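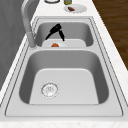 **Clulldale Community Kitchen: progress report to the Rameditz Fund**

Aug 6, 2021

Prepared by Glória Macedo, project manager

This report covers the period since our last one in February. It deals with the building, the meal service, the training course and the budget. Receipts and the updated schedule are in the folder we sent to Indira Menon at the Fund.

## Where the project stands

The kitchen is open and cooking four days a week. We are behind on the training course and ahead on meals. The building work is finished except for the rear ramp and the extraction hood over the second range, which is on site but not connected.

## Building

The hall is older than the drawings we were given. When the contractor, Tveit, lifted the floor in the prep area, the joists along the north wall had rotted and had to be replaced. This added 26 working days to the schedule and used up most of the contingency. We told the Fund at the time and got written approval to move money from the equipment line.

The following is complete:

- new subfloor and vinyl in the prep area and corridor
- hot water supply, with a larger heater than first planned
- electrical panel and separate circuits for both ranges
- grease trap, inspected by the county and passed on the second visit
- walk-in cooler

The first grease trap inspection failed on access. The lid was under a fixed cabinet and couldn't be lifted clear. The cabinet has been moved to the other side of the room, where it takes up space we had meant for dry storage. We are using shelving in the corridor for now, and the fire marshal has agreed to this as long as the exit side stays clear.

The ramp is waiting on a permit. The application was sent back once because it showed the old property line. Gøran Lindqvist redrew it and it was resubmitted. Until the ramp is built, deliveries come through the front, so we have to finish them before lunch guests arrive.

## Meal service

We served 1331 meals in the reporting period. The target was lower, but it was set when we expected to deliver only to homes. Pickup has turned out to be more popular, especially among people who work early shifts at the packing plant. Njål Rustad runs the pickup counter and has asked for a later closing time on two of the four days. We would like to try this in the fall.

Menus are planned two weeks ahead. Beans, rice, squash and chicken make up most of the cooking. We had a gap in donated vegetables in early summer and bought from a wholesaler for three weeks, at a cost that shows under food in the budget. Prirkeren Farm has since agreed to a standing weekly order at a fixed price.

We had two complaints. One was about a missing allergen label on a soup, and labels are now printed and checked by a second person before anything leaves the kitchen. The other was about parking on the side street. We have put up a sign and asked drivers to use the church lot.

## Training course

The course was meant to have run twice by now. It has run once, with five people enrolled. Four finished and received their food handler cards. The fifth moved away midway through. Two of the four now have paid work, one with us and one at a school cafeteria.

The second course was postponed because the prep area wasn't available during the floor repair. Tianyou Wei, who teaches it, has reworked the schedule so that the knife work and the sanitation unit come first and the ordering and costing sessions come last. Students in the first group said the costing sessions were hard to follow without having cooked in quantity.

We don't expect to make up the lost course within this grant year. We would rather run one full course properly than two short ones, and we ask the Fund to accept the lower number.

## Budget

Spending is within the total. The changes by line are:

- Building is over, as explained above.
- Equipment is under, because we bought the mixer and one range used.
- Food is slightly over.
- Training is under, since only one course has been held.
- Insurance went up by $300 when the second range was added to the policy.

We request permission to carry the unspent training money into next year. It would pay for the postponed course and nothing else.

## Next steps

Connect the hood and have it tested. Build the ramp once the permit comes through. Open enrollment for the second course and post notices at the library and the plant. Get a written quote for proper dry storage, which will probably mean closing in the end of the corridor.

The next report will include the results of a short survey of meal guests. A draft of the questions is in the folder, and Indira has offered to comment on it before we print copies.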